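Open day at the Genditz repair hall

Posted by Tamsin McPhee

Stado held its open day on Sun 5 February, and I went with Elsie Katene from our reuse group in Ormsby. We took the 12 o'clock tour. The entrance is on the yard side, past the bike racks, and the sign on the street still points to the old door.

Brodie Costigan led the tour. He started with intake, where donated office equipment is logged and given a shelf number. Most of it comes from schools and small offices in August, when they clear out for the new year. Keyboards go one way, screens another. Anything with a cracked case is kept for parts.

Mice get more attention than I expected. The wired ones are worth keeping, Brodie said, and the usual faults are the wheel and the point where the cable goes into the shell. Scuffs on the buttons don't count against them.

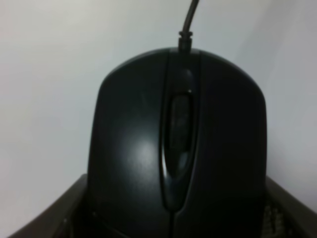
A black wired mouse with a scroll wheel.

We asked about cleaning. They use a barely damp cloth on the shell and a dry brush for the wheel channel. Elsie wanted to know about sticky rubber on older wheels, and the answer was that they swap the wheel if they have one and scrap the mouse if they don't.

After that we went to the tables. They are white on top, which Brodie likes for small screws, and a mouse pad stays out for trying the pointer. Rozália Orbán showed us her checklist: left button, right button, wheel, then the cable along its full length. It fits on one card. She let me take a copy for our group.
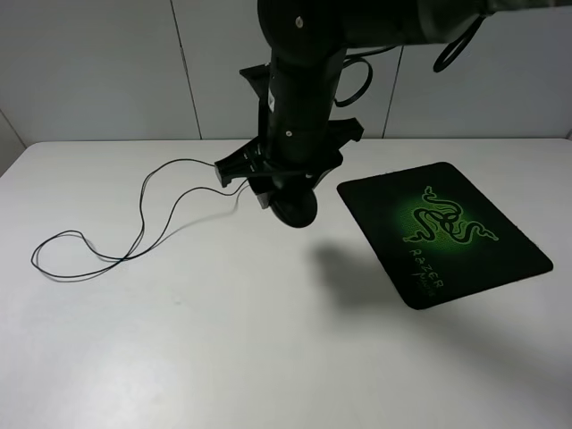 Getting there and practical notes

The Stutine bus, number 26, stops at the corner. Entry was free and the tour took 2 hours with a break for coffee. Wear a sweater, as the hall is drafty near the loading door. Maxine Kingi handles group bookings and answers email faster than the phone.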